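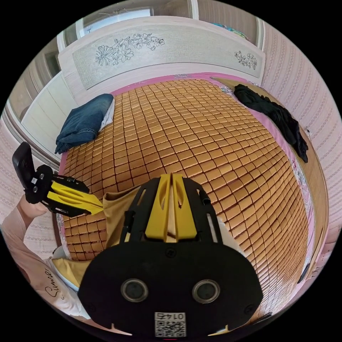 A sleeping mat made of small square tiles, with a pair of jeans having a lie-down.

Why is it so hard to sleep when it's hot?

You have kicked off the duvet. You have turned the pillow over to the cold side, and then turned it back because the cold side had stopped being cold. It is still too hot, and now you are cross as well.

Your body is partly to blame. In the evening, it tries to cool itself down a little, which helps you feel sleepy. It sends warm blood out to your skin, especially your hands and feet, so the heat can drift off into the air. This works nicely when the air is cool. When the air is as warm as soup, the heat has nowhere much to go, so it stays with you like a visitor who won't find their coat.

Where does the heat go?

Heat always moves from warmer things to cooler things. Some of yours goes into the air and some goes into whatever you are lying on. A thick, fluffy mattress is full of tiny pockets of air, and trapped air is very good at keeping heat in. In January this is lovely. In July it is like sleeping on a large piece of toast.

People have been grumbling about this for a very long time, and some of them did something useful about it. In many hot places, people put a summer mat on top of the bed. Some are woven from grass or reeds. Others are made of lots of little hard pieces joined together. A hard, smooth mat doesn't hug you the way a soft sheet does, so air can get to more of your skin.

What about sweat?

Sweat is not very glamorous, but it is clever. When it dries, it turns into vapour and takes some heat away with it. On a sticky night the air is already full of water, so your sweat dries slowly and just sits there being damp.

Try this at bedtime

Wet the back of one hand and leave the other dry. Now blow gently on both. Which one feels colder?

Next, touch a metal spoon and a woolly jumper that have been in the same room all day. They are the same temperature, but the spoon feels cooler. It pulls heat out of your fingers faster. Please put the spoon back afterwards. Grown-ups notice spoons.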